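This site uses cookies to remember your preferences. By continuing to browse you accept our use of cookies. Accept all | Manage settings

Ternia Domestic Automation Programme
Inspection Checklist 16: Clearing and Racking of Used Tableware
Site: Drutgate test kitchen
Issue 2, March 2021

Purpose

This checklist is to be completed before a two-armed machine is permitted to clear used tableware at the Drutgate site. It covers the safety of the work area and the condition of the items to be handled. It also records the inspector's opinion on whether the task, as set, resembles the chore carried out in an ordinary home or canteen. Comments are advisory unless marked "Action".

The task consists of removing rubbish and food waste from the table, lifting tableware from a tray and placing it in a dish rack. Washing, drying and putting away are outside the scope of this issue.

Section A. Work area

A1. Table stable and level, with no movement when leaned upon.
Result: Satisfactory.

A2. Walkways on the operator's side kept free of bags, boxes and trailing leads.
Result: Satisfactory after correction. One extension lead was re-routed behind the bench before the inspection continued.

A3. Reach of both arms checked against walls and fixed fittings.
Result: Satisfactory, with comment. The wall behind the table carries a control panel. The programmed limits stop short of it, but the margin should be measured again whenever the table is moved. Action: mark the position of the table legs on the floor.

A4. Floor clean and dry.
Result: Satisfactory.

Section B. Stopping and isolation

B1. Emergency stop within reach of the operator's normal position.
Result: Satisfactory.

B2. Emergency stop tested with both arms moving.
Result: Satisfactory. Both arms came to rest and held position.

B3. Behaviour on loss of power known and written down.
Result: Incomplete. The written procedure deals with the arms but does not say whether the grippers keep hold of an item. Action: supply a revised page before the next inspection.

B4. Operator has signed the current instructions.
Result: Satisfactory. The signed copy is held at Trirnport with the other training records.

Section C. Items to be handled

C1. Tableware free from cracks, chips and sharp edges.
Result: Satisfactory. Replace any damaged item at once and do not repair it with glue or tape.

C2. Glass and sharp knives excluded.
Result: Satisfactory.

C3. Items vary in shape, and are not all set out the same way up.
Result: Satisfactory. Cups lying on their sides are a fair test, as few people leave a table with every cup standing. A cup resting inside a bowl is harder again. The machine must either separate the two or lift both, and the written task should state which is wanted.

C4. Rubbish and food waste included.
Result: Satisfactory. Light wrappers remain one of the more difficult items in this programme. They give way under the grip and may cling to the finger when it opens.

C5. Food waste kept apart from packaging.
Result: Satisfactory, with comment. Loose grains of rice are not suited to a two-fingered grip. The inspector would accept tipping the tray over a bin as the ordinary household method.

Section D. Dish rack

D1. Rack empty at the start of the run.
Result: Satisfactory.

D2. Rack sits flat on the table and does not slide when lightly pushed.
Result: Not satisfactory. The rack moved under hand pressure. Action: fit a non-slip mat or corner stops.

D3. Pegs sound, with none bent or broken.
Result: Satisfactory.

D4. Rack suited to the items.
Result: Satisfactory for plates. Upright pegs of this type are intended to hold plates on edge. Bowls and cups may rest unevenly on top of them, and a separate open rack should be considered.

Work area and items, Sections C and D:

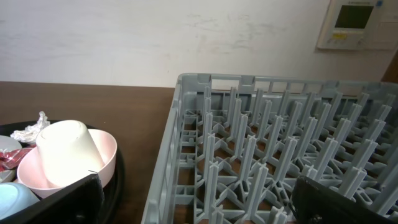
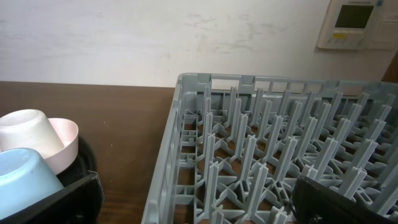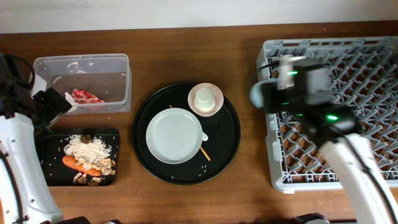
Section E. Conduct of the run

E1. Hands kept out of the work area while the arms are enabled.
Result: Satisfactory. The operator is reminded that a dropped cup is to be left where it falls until the arms have been stopped.

E2. Speed limited to the value in the operating instructions.
Result: Satisfactory.

E3. Failed grips recorded as well as completed ones.
Result: Satisfactory. The programme log held 3,926 entries at the time of inspection, and failed grips are entered on the same footing as successful ones. This practice should continue.

E4. Run ended by the operator if an item is gripped so hard that it visibly bends.
Result: Not tested.

Section F. Readiness for ordinary use

F1. Could the chore be left to the machine without supervision?
Inspector's opinion: No. A person should remain beside the emergency stop throughout.

F2. Could the machine work beside kitchen staff?
Inspector's opinion: Not at present. There is no guard between the arms and a person reaching for the same rack, and the site has no means of detecting such a person.

F3. Is the task a fair likeness of the real chore?
Inspector's opinion: In part. The mixture of crockery, wrappers and leftovers is realistic. Wet and greasy items have not yet been introduced, and these will affect the grip more than any change of shape. They should be added one at a time.

F4. Time taken compared with a person.
Inspector's opinion: Not assessed. Speed is of little interest until items D2 and B3 have been closed.

Outcome

Supervised runs may continue. Unsupervised runs are not permitted. Two items, B3 and D2, must be closed before the August inspection, and the floor marking at A3 should be completed at the same visit.

Completed copies are to be kept with the machine's maintenance record. Earlier issues of this checklist are withdrawn and should be destroyed.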